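Notebook – June, started 7:40 am

Back on the Retamal ledgers. Colonial-era rubber accounts, district level. Box 31 again, the one with water damage along the spine. Plan was to finish the porter lists before lunch. Did not happen.

Where things stand: 1,604 entries keyed so far from the Dondar station books. Each one = a name or a "head" with no name, village, load, pay if any. Pay column mostly blank or a length of cloth. Clerk's hand changes halfway through volume two and the new one abbreviates everything. Spent an hour on one word that I now think is just "idem".

Problem: the company's printed yearly report gives 500 porters at Dondar for the season. Our books give 435 for the same months. Checked twice. Either a volume is missing or head office rounded up, or the report folds in men from the Zonodlow post upriver. Leaning toward the last one. Zonodlow had its own clerk but he sent his sheets down to Dondar to be copied, and the copies stop when the rains start.

Don't want to write "missing" in the notes feild until we know if it means missing men or missing paper. Those are very different things and the last draft blurred them. Please fix if you are in that file. 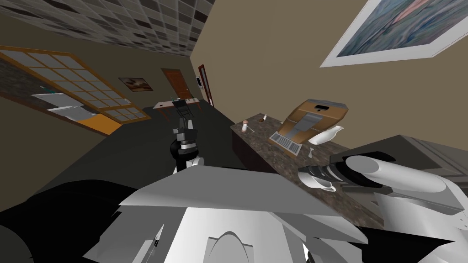
Also the hostages. Volume two has a back section, upside down, started from the other end of the book – women held at the post until the quota came in. Listed by village, no names at all. It was left out of the old typed index, so anyone working from the index would never see it. Needs its own table. Not a sub-field of the rubber entries, I tried that and it reads like a footnote.

Spelling of villages: keep as written, put the modern form in a second column with a question mark if unsure. Do NOT merge on sight. I merged two last week and had to pull them apart again, they are on oposite banks.

Troltia export still drops accents. Workaround: save as plain text first, then bring it in. Slow but works.

2:15 pm – found a loose sheet in the Dondar letter book, station chief complaining to Retamal about "desertions" in the wet season. No figure. But he asks for more guards and more cartridges in the same paragraph, and the next letter is a receipt for both. Transcribed both in full, original French kept alongside.

To do:
Zonodlow copies, check against letter book
new table for the back section
ask the archive for the box before ours
redo the date column, I had day and month swapped for the first volume

Stopping at volume two, page with the torn corner. Bookmark is in it.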